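Nives Marchetti on writing poems that can be said aloud

30 December 2022

Nives Marchetti writes poems for children, and she writes nearly all of them on her feet. When I arrive at her flat in Pisonport she is in the hallway, going up and down it in her socks, saying a line about a ferry. She finishes the line, says it again with a different word at the end, writes something on the back of an envelope and goes to put the kettle on.

"If I sit down I start writing for the page," she says. "Then I get lines that look fine and can't be said. A child finds that out straight away. They trip in the same place every time."

Her new collection, The Harbour Has a Cold, was published by Carrasco in September. It has a foghorn in it, a lost glove, a grandmother who won't use the lift, and a long poem about a bus called the Idero Express that has already been learned by heart in several of the town's schools. It is her first book in a good while. The one before it came out in 2000, when she was still working in the ticket office down at the quay, and has been out of print for most of the time since.

I ask her what happened in between.

"Work," she says. "And I stopped for a bit. I thought I'd done it. I had a book, it had my name on it, my mother had a copy on the sideboard. Then I started going into schools to help with reading, and the children would ask where the next one was. I said I was writing it. I wasn't, so then I had to."

She grew up in Hanurano, a village up the valley, in a house where Italian was spoken downstairs and English upstairs, among the children. She doesn't think this made her a poet, though she is often told that it did. What she does remember is her grandfather counting the steps to the cellar in a kind of chant, with a pause on the broken one so that everybody would step over it.

"That's the first poem I knew," she says. "It had a gap in it, and the gap was the useful part. I've tried to write it down and it doesn't work in English. The numbers are the wrong length."

The steps do appear in the new book, in a poem called Going Down for Potatoes. There the pause has become a blank line, and in the first proofs a helpful person at the printer's had closed it up. Marchetti had to write to them and ask for her hole back.

The poems are short, on the whole. Most run to 14 lines or fewer, and she dislikes having them called sonnets.

"I know how many lines a sonnet has. Some of mine come out that long because that's what fits on a page in that size of type, with room for a drawing. I'm quite practical about it. If Carrasco had picked bigger type they'd all be shorter."

She is just as practical about rhyme. She uses it a great deal, and she has been told more than once, by adults, that she ought to use it less. Her view is that children like it and that it helps them remember. She also thinks it is harder to do well than people suppose. There is a rhyme in the bus poem, "timetable" with "climb, Mabel", that took her most of a winter. She had a whole verse that was finished except for that.

"I nearly cut the verse. Then I was on the actual bus and a woman was calling to her dog, a fat old dog that didn't want to get up the step. I wrote it on my hand."

The dog's name was Mabel?

"It was Susan. But it gave me the idea of the dog." 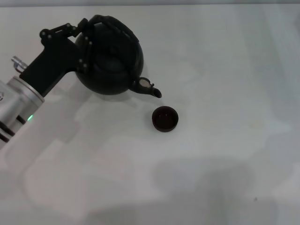

Marchetti runs a writing group for children after school in the library at Pisonport, and she talks about it with more ease than she talks about her own work. She begins each session with a thing to look at, and the rule is that they must say what is there before they are allowed to say what it is like. She doesn't much mind what the thing is. A poem could start from a silver wrist in brushed metal with a small green light on its side, she says, so long as the child has noticed that the light sits just above the dark bands. "Most of them would go straight to the hand, because it's black and it has joints and they've got something to say about hands. Fine. But I'd ask them about the light. Is it green like a pea or green like a traffic light? You've got to decide. Once they've decided that, they've got a first line, and they don't notice they've written it."

She won't let them use the word "like" for the first page. After that they can use it as much as they want, and she says they generally want to use it less.

What do they write about, left to themselves? Pets, mainly, and food. Football comes up a lot. So do dead relations, which she was not ready for in the early days. A boy once handed her a poem about his uncle's coat that she found very hard to read out. She read it out anyway, as he had asked her to, and the others listened and then somebody asked what was in the pockets. He went off and wrote another verse, which was all pockets.

"I didn't teach him that," she says. "I'd have said well done and moved on. The question was much better than well done."

She reads a lot of poetry for adults, and keeps it on a shelf in the kitchen where she can get at it while things boil. She is less keen to discuss it. She says she hasn't the vocabulary, and then talks for some time about where a particular poet puts the verb. The children's books are in the other room, on low shelves, and many of them are falling apart. She buys them second-hand and prefers the ones that have been written in. One has a column of ticks and crosses down the contents page, in pencil, by a previous owner with firm opinions. Marchetti agrees with nearly all of them.

I ask how she knows when a poem is finished. She has a test, and it involves her neighbour's grandchildren. She reads them the poem two days running. If on the second day they join in anywhere, she keeps the part where they joined in and looks hard at the rest. If they don't join in at all she puts the poem in a drawer.

"The drawer's very full. I don't throw them away. There's a poem in the book about a cold, the title poem, that was in there for years as a poem about a cough. It was a bad poem about a cough. The word's too short. You can't do anything after it."

The title poem is the one people ask for at readings. It is spoken by the harbour itself, bunged up with fog, and each verse ends with the foghorn, which the audience is expected to do. Marchetti gives no instructions about this. She just stops and waits. At the launch, she tells me, the adults at the back were louder than the children, and one man carried on with it during the next poem, about the glove, which is a quiet one.

The drawings in the book are her own, which came as a surprise to her. She had sent Carrasco some scribbles to show where she thought the pictures might go, and was told that the scribbles would do very well. She redrew them all, more carefully, and was asked politely for the first set back. Two of the careful ones got in. She won't tell me which, but she says she can't look at them.

We talk a little about learning by heart. She is in favour of it, though she thinks it should be the child who picks the poem. In the library group they are allowed to learn anything, including things she can't stand, and they say them at the end of term standing next to the returns trolley. Mistakes are left alone. She has heard versions of her own poems with words changed, and on one occasion she kept the change. The line in the book now says "the gulls are up to something". In her notebook it was "the gulls are after something", and she shows me the page, with the old word crossed through and a girl's initials next to it.

She is working on another book, slowly. There will be a poem in it about a swimming bath and one about a wasp. The ferry poem, the one from the hallway, is giving her trouble, as the line that she likes best has nothing to do with ferries. She says it for me twice. It is about a man eating a sandwich in the rain with his hood up.

"It might be a different poem," she says. "I'll see if the children do anything with it."

She walks me to the door, and I can hear her start again before I have reached the stairs.

The Harbour Has a Cold by Nives Marchetti is published by Carrasco. The library writing group in Pisonport starts again after the school holidays, and new members can put their names down at the desk.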